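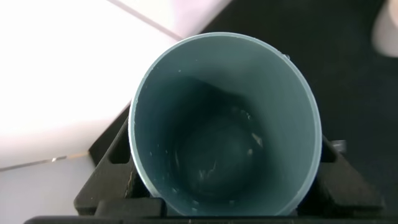

Water is a very good traveler, and it can leave a place without making any noise. You pour it in a cup in the evening, you forget the cup on the window, and after some days the water has become less, although no person and no cat has been drinking it. Where did it go? Water which goes away like this often leaves small things behind. Look into the blue-grey cup and you will find tiny white specks on the inside wall. I cannot tell you what these specks are made of, but specks like them are often what stays when drops of water dry. In this article we will learn how water goes into the air, why it leaves some things at home when it travels, and how people use this to make salt for the kitchen.

By Kusum Sandhu
November

Water is made of very small pieces

Everything in the world is made of very small pieces. The small pieces of water are called molecules. You say it like this: MOL-eh-kyools. They are so small that you cannot see them with your eyes, and also not with the magnifying glass from school. In one drop of water there are more molecules than there are people on Earth, very many times more.

The molecules in water are never quiet. They move, they push each other and they turn around, a little bit like children in a school hall before the teacher comes in. Even when the water in your glass looks completely still, the molecules inside it are moving.

They also like to stay near to each other. A molecule in the middle of the water has neighbors on all sides, and these neighbors hold it. But a molecule at the top has neighbors only below and beside it. Over it there is air. If this molecule gets a strong push from the others, it can break free and fly away.

When the molecules fly away into the air, we call this evaporation. The water has changed from a liquid to a gas. The gas is called water vapor. You cannot see it. It is in the air in your room now, while you are reading.

It does not need to boil

Many children think that water must boil before it can go into the air. I thought this also when I was small! In my mother's kitchen I saw the white cloud over the pot and I believed that it was the only way.

Boiling is the fast way. When water boils, it changes to gas everywhere in the pot, also at the bottom, and this is why you see bubbles. Evaporation is the slow way and it happens only at the top, where the water touches the air. It happens in a warm kitchen and it happens in a cold garden. A puddle on the street is never boiling, but on a sunny day it can be gone before you come home from school.

And the white cloud over the pot? It is not really the vapor. Vapor is invisible. The cloud is made of very small drops of water, because the vapor met the cooler air and became liquid again. Between the water and the cloud there is sometimes a small clear space, where the vapor is still invisible. Look for it from far away and with a grown-up, please, for steam can burn your skin very badly.

What makes the water go faster?

Four things are important.

Heat. In warm water the molecules move faster, so more of them get a push that is strong enough.

Wind. When the air above the water does not move, it becomes full of vapor, and some of the molecules fall back in the water. The wind takes the vapor away and brings new air. For this reason your mother or father is happy to hang the clothes outside on a windy day.

Dry air. If the air already has much vapor in it, the water evaporates slowly. Before a summer storm the air feels heavy and sticky, and the towels in the bathroom stay wet for a long time.

A big surface. The surface is the top part of the water, where it touches the air. The same water will go faster from a wide plate than from a narrow bottle, for there are more places where the molecules can escape.

Try it at home

You need two equal cups, one flat plate, some salt, a spoon and a place where nobody will knock your things over. A cup with straight walls is best, but any cup is good.

Put the same quantity of water in each cup. Then pour the water from one cup onto the plate. Stand the plate and the full cup next to each other, not in the sun yet. Draw a small line with a pencil on a piece of tape, to show how high the water is in the cup. Look at them after 60 minutes. Probably you will see almost no difference, and this is normal. Evaporation asks for patience. Look again the next morning and write down what you find.

When you have finished, wash the plate and start the second part. Stir one spoon of salt in a little warm water until you cannot see the salt anymore. Pour it on the plate and wait until the plate is dry. Then look at it from near, if possible with a magnifying glass.

My neighbor Myfanwy Wogan did this with her class on a Thursday, and on Monday there was a white crust on every plate. Some of the children had put the plates above the heater and their crystals were small. The plates by the cold window had bigger crystals, with nice straight sides. When water goes away slowly, the salt has more time to build.

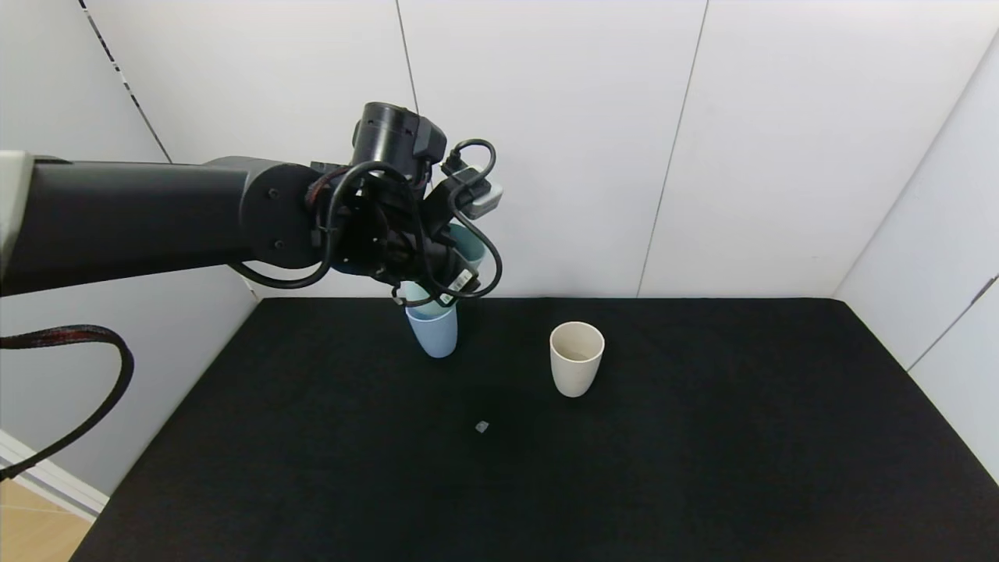
Why the salt stays at home

Salt is also made of very small pieces. When you stir it in water it does not disappear. It only divides in pieces too small to see, and they swim between the water molecules. If you taste the water, you notice that the salt is still there.

The pieces of salt are held very strongly, and they cannot fly into the air in the way that water does. So the water leaves and the salt must stay.

The water from your tap has no kitchen salt that you can taste, but in many towns it has a little bit of chalk and other minerals in it. Rain takes them from the rocks when it runs under the ground. When a drop of this water dries, the minerals stay on the cup, on the shower wall or in the kettle. We call it limescale. It is not dirty and it is not dangerous, only it makes extra work for the person who cleans. A little vinegar will take it off.

The salt ponds of Skonder

Near the village of Skonder, on the coast, people make salt from the sea. They use no big ovens. They let the sea water come into flat ponds which are only as deep as your hand is long, and then they close a small wooden gate. The sun and the wind do the rest.

The ponds are wide and shallow, and now you know why. The water goes from the first pond to a second one, and so on, and in each pond it is saltier than before. In the last pond white crystals begin to grow on the floor. The workers pull them together with long rakes. In a good summer week one family can collect up to 200 buckets of salt. If it rains they have to be quick, for the rain will melt their work back into water.

Does the water come back?

Yes. The vapor goes up, where the air is colder, and it becomes small drops again. Many of these drops together make a cloud. When the drops become heavy they fall as rain or snow. The rain goes in the rivers, in the sea, in the ground and at last in your tap.

The water which left your cup can be in a cloud above the next town soon. Rain has hardly any salt in it, even when its water came from the sea, and I think you can now explain to somebody at the dinner table why this is so.

Words to remember

Molecule — a very small piece of something, for example of water.
Evaporation — when a liquid slowly becomes a gas.
Water vapor — water which is a gas. It is invisible.
Crystal — a solid thing with flat sides, in which the small pieces stand in order.
Limescale — the white minerals which stay when tap water dries.

More for young readers

Why is the sea salty?
How a cloud gets its shape
The long way of the Garkell River
What is inside a snowflake?
A visit to the Bonley weather station
Why do puddles have rainbow colors?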